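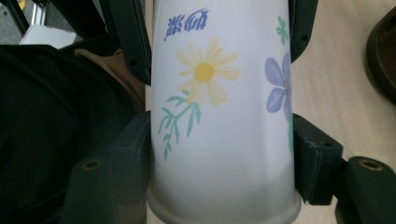

**Start slow, people are still sitting down. Water first.**

Hi everybody! So I spent most of January picking up cups, and I'm going to talk about that for 20 minutes, which is longer than any of my relatives have let me.

**Slide 2: the plan we had**

- Malaleck wanted a model that could tidy a break room table. Cups first, then bowls.
- We figured 400 demos would do it. Ask who here has said a number like that out loud (wait for hands).
- We ended up with 697, and I'd still like more!

**Slide 3: hand-held tool**

You hold the gripper yourself and just do the job, with the camera riding along. I love this part, because anybody can learn it over a coffee. My early demos were awful, though. I squeezed way too hard, and paper cups do not forgive you. Tell the Plinden story here if the room is friendly, skip it if they look hungry.

**Slide 4: what I'd change**

- Mix up the start poses. Right side up, upside down, lying on its side. We did 50 upright ones in a row before we looked at the spread, and I had to go back and fill in the rest.
- Printed cups as well as plain ones. Flowers, writing, whatever the store has.
- Move the table stuff between takes. I got lazy about this (own up to it).
- Keep the bad grabs, but label them. We threw out a whole afternoon at Haltatach and I'm still sore about it.

**Slide 5: labels**

Go quick. Start pose, cup type, good or bad grab, a note if something weird happened. My notes say "weird" a lot and nothing else, so please write better ones than me.

**Questions**

If they ask about glassware: we haven't tried it yet. If they ask about cost, send them to the sheet by the door.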